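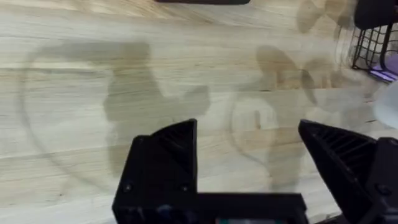
Ido tabletop, pale wood, grain running lengthwise. Board seams and small knots visible.

Ido Tabletop
Manufacturer: Grilik
Range: Pappas worktables

Replacement top for Pappas frames, also sold as a separate panel. Boards are selected for light color but not matched. Tone varies from warm tan to whitish beige within one top, and fine lines, darker streaks and small knots are normal. These are not accepted as grounds for return.

Length: 153 cm
Depth: 106 cm
Thickness: 40 mm
Fixing: from below, 20 screws, supplied
Edges: square, sanded

Tops ship flat. Store flat and unwrapped for two days in the room of use before fixing. Pilot holes are drilled for the Pappas frame only; for the Gristia frame, order the undrilled version.

Wipe with a damp cloth along the grain and dry at once. Do not use scouring pads or bleach. Light rings can be sanded out by hand, then re-oiled. Expect the color to deepen in the first months near a window.

Lead time on undrilled tops is longer. Page updated April 6, 2026.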